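Mar 15, 2019. Second visit about Mom and the Brumberg plan

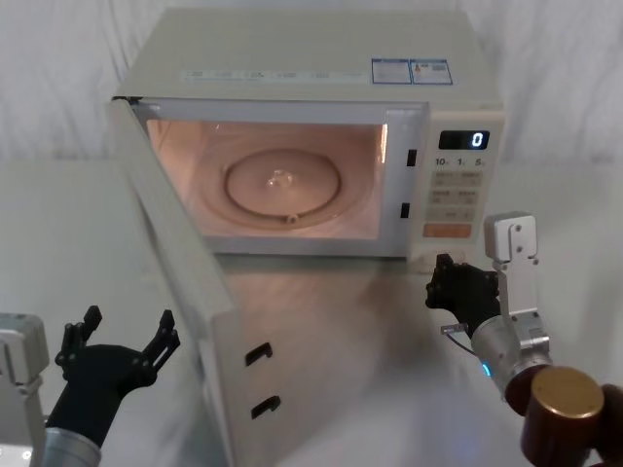 White microwave, door open.

Back from the Brumberg office with a folder I could have done without. They gave me coffee and a chair and an hour of a very nice woman explaining "supported independence," and I still can't say what we would get for the money. 1400 a month. I asked what that buys in hours and she said it depends on the care level. I asked who sets the care level. Their assessor does. So the people selling the hours decide how many hours she needs.

Mom was assessed in January, by the way, and came out as a 5. The county person had her two levels lower the month before. Maybe she got worse over Christmas. She didn't look it to me, she was up a stepladder changing a bulb, which I yelled about.

The folder has a page on Vurkari, their alert button thing. You wear it around your neck and it calls someone. Mom's neighbor Toma had one from another company and kept it in the bread box. I said this to the woman and she said compliance is very good with theirs. I asked how good and she said she'd have to get back to me. I have written that down with the other things people are getting back to me on. The list is at 11 now and one of them goes back to the hip.

Called Norbert Malý from the train. His father has been with Brumberg for more than 12 months and he is mostly happy, he says, except it's a different aide nearly every week and his father has given up learning names. He calls all of them Doctor. Norbert thinks this is funny. I asked whether the aides really stay the full visit and he went quiet and then said his father would tell him if they didn't. Would he? Mom wouldn't. Mom would make the aide a sandwich and send her home early and tell me it went fine.

I don't want to be unfair. The meals sound decent and they do drive people to appointments, and I can't keep leaving work at two to sit in the eye clinic. My brother says sign it and stop looking for the catch. He also said that about the roof.

What bothers me is the three-month notice. If it's as good as they say, why does it take a whole season to get out of it? I asked for the contract by mail so I can read it at the table without anybody smiling at me.

Went by Mom's after. She had the Durer rabbit print down off the wall to dust it and wanted to know if I'd like it now or later. I said later. She asked how the "old folks' salesman" was and I said it was a woman this time. She wants to know if the aide would be allowed to do windows. I looked it up in the folder and windows are not included. "Light tidying" is included. She laughed for a good while at light tidying.

She ate all her soup. Blood pressure pills were right up to today, I checked the box when she was in the other room and then felt like a spy.

To do: call the county and ask for their assessment in writing. Ask Brumberg for the sign-in sheets, what they look like and if family can see them. Find out if the other place across the river still has a waiting list or just says so. Milk, stamps.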